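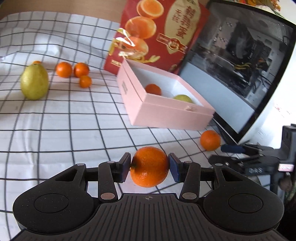
4.2 Changes in the packing task

Before the change, a packer at Kunbridge filled a gift box from start to finish. She chose the fruit, turned each piece so the best side faced up, and closed the lid. Under the new arrangement the work is split. Packers spend part of the shift recording demonstrations with hand-held grippers, and part of it checking boxes filled by the arm on line 2. Figure 3 shows the recording task, with an orange at the gripper and an open box on the cloth behind it.

We interviewed 24 packers, 6 of them twice. Most said the recording work was easier on the back and harder on the wrists. The grippers, supplied by Drikotis, open and close with a squeeze of the hand, and several people said they had to learn to handle fruit again. "With my fingers I know if an orange is soft before I lift it," Idalina Morais told us. "With this I only know it is round." She had packed citrus for eleven years and recorded 200 demonstrations in her first two weeks.

The loss of touch mattered for quality. Packers used to set aside soft fruit without thinking about it, and this sorting was never written into the job. When the arm began filling boxes, soft fruit reached the checking table. The site added a hand sort ahead of line 2, staffed by two people per shift. Managers had not planned for these posts, and they are not counted in the savings reported in Section 3.

Pay was a second concern. Packing had been paid partly by the box. Recording is paid by the hour at the base rate, and fast packers earned less on recording days. Maritza Ñahui, who represents the packers on the site council, asked for a recording supplement in October. A supplement was agreed, but it covers only full shifts.

Views on job security were mixed – 58 percent of survey respondents expected fewer packing jobs within two years, yet most of the same people said they would volunteer to record again. Older packers tended to see the recordings as a form of training they were giving, and wanted to be named for it. The files carry a worker number and no name.

Figure 3. Recording a demonstration with a hand-held gripper. Citrus fruit is used, with an open pale pink box.

4.3 Supervisors

Supervisors reported less time spent assigning stations and more time spent on stopped lines.

Comments (3)

Evdokia Liapis
Was the hand sort kept after the trial? It changes the labor figures in Section 3 quite a bit.

Mohsin Qureshi
We had the same wrist complaints at our plant. Shorter recording blocks helped – we went down to 20 minutes.

Nayeli Arboleda
Is the interview guide available anywhere? The appendix link doesn't open for me.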